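Trisov Help > Arms and grippers > Teaching by hand

Teleop demos: arm drags the part sideways when pulling it out of the slot

posted by sutine_bench, March

Trying to teach a pick and place for PC parts. Tray on the left with slotted holders, open tower lying on its side next to it. Driving the arm from a leader arm, recording demos, replaying. CPU and memory picks are fine. The thin flat part standing up in its holder is the problem. Gripper closes ok, then on the lift it scrapes the side of the slot and sometimes the whole tray shifts. 30 demos so far, maybe half usable. Do I need more demos or am I driving it wrong? Hand guiding is an option too but the cables get in my way.

Tray and case as they sit now, fingers on the part:

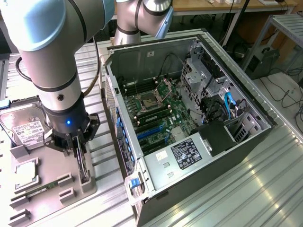
2 replies

Modise

Driving it wrong, sorry. Had the same thing with memory modules. What worked for me:

Split it in two. Hand guide the grasp and the first bit of lift, save that as a fixed move, then teleop from there to the case. Your hand on a leader arm is never straight over a short lift, mine drifts every time.

Turn translation scaling way down near the tray. Mine is at 13 percent. Feels horribly slow, do it anyway.

Lock wrist rotation untill the part is clear of the holder.

Bolt the tray down. You've got aluminum profile under it so T-nuts will do. If the tray moves in one demo and not the next, the recordings dont agree about where anything is.

And throw out the bad half. I wouldn't add more until the lift is clean. Don't keep the scraping ones "for variety", I did and it learned to scrape.

For the cables, strap them closer to the upper links before you hand guide, leave slack at the wrist. Check full reach by hand after.

flillitine

just record more. we had 1488 demos on ours and it was fine

sutine_bench

Scaling down + wrist lock fixed most of it, thanks Modise. Tray gets bolted tomorrow. Not doing 1488 of anything. Still get a little rub on the way out when I start the lift too fast, will try the fixed move for that part and post back.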